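Sorting the candy bag by weight and seal

27/10/2024
Posted by the author, Cleltville

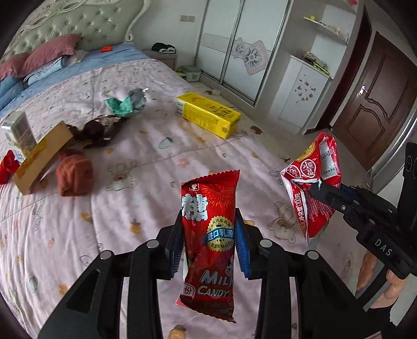

Milk candy, full pack on the left, the crumpled one on the right.

I buy candy in bulk twice a year and repack it for the pantry. The last order came through Filik, the import grocer two streets over from my apartment in Cleltville, and it arrived as one large carton with everything mixed. Hard candy, jelly, milk candy, a few sesame bars. The invoice gave a net weight of 1,572 grams for the milk candy and did not break down the rest.

I do the sorting on the bed. The kitchen counter is too narrow and anything round rolls off it, whereas a mattress holds a pack where it is put. I strip off anything with loose fibers first, since static on plastic film picks up lint and the lint ends up in the jars.

The milk candy comes in pillow pouches. For anyone who has not had to care about this, a pillow pouch is a tube of film with one seal running down the back and a crimped seal at each end. The top edge is usually serrated so that it can be torn from any point. It is a cheap format and a good one, but the corners are the weak spot. When a pouch is squeezed into a carton the end seals fold over, the film creases across the corner, and a crease in that position will sometimes open into a pinhole. The candy inside does not spoil quickly. It does take up moisture and go tacky, and then the inner wrappers stick.

So the first pass is for seals. I hold each pouch upright by its sides and look at the top edge, then the bottom. A slanted top seal is normal and means only that the film tracked a little off line when it was cut. What I want to find is a crimp that has gone flat and smooth. After that I press gently on both sides. If the pouch holds its air, it goes back to the full pile. If it sighs, it goes to the jar.

The second pass is for shape. A pouch that is badly folded takes up as much room as a full one and will not stack, so I flatten it by hand and put it at the end of the row. These get opened first whether or not the seal is sound.

The print on this brand's film is worth a note. It is red, with a large white 糖 (sugar, or candy) in puffy lettering and a gold seal with a blue band across it reading 进口乳源, which means imported milk source. "MILK CANDY" is set lower down in a silvery color. On a creased pouch the silvery letters are hard to read under a ceiling light, and I have learned to go by the gold seal when I am picking through a pile. Red film on its own is no use for sorting, as half the carton was red.

For storage I use two sizes of Zoten jar. The tall ones take 992 grams of unwrapped hard candy if shaken down, and considerably less of anything in its own wrapper. Milk candy stays wrapped. I tried it bare in March and had a single block within two weeks. The full pouches go on edge in a shallow drawer, top seals up, with the date of purchase on a strip of masking tape along the front. I no longer write on the film itself — the ink wiped off on my fingers and from there onto the pillowcase.

I also had a four-pack of Bùi coconut candy from the same order. Those come in a paper box and need no attention at all, apart from keeping them away from the mint. Coconut candy will taste of mint after a month in the same drawer, lid or no lid. The mints now live in the hall cupboard.

Shipping on the carton was flat rate up to 80 ounces, so there was no saving in ordering less. I may split the next one with the upstairs apartment. The drawer is full to the point where the back row catches on the frame, and I had to take the runner off and move the stop forward to get it to close. One of the screws was stripped. I replaced it with a slightly longer one from the spares tin, which works but leaves the tip showing on the inside by a couple of millimeters. I will file it down before it goes through a pouch.

Still to do: the jelly, which is in cups and leaks in a different way, and the sesame bars. The bars have no date code that I can find on the wrapper. If there is one on the inner tray I will add it here.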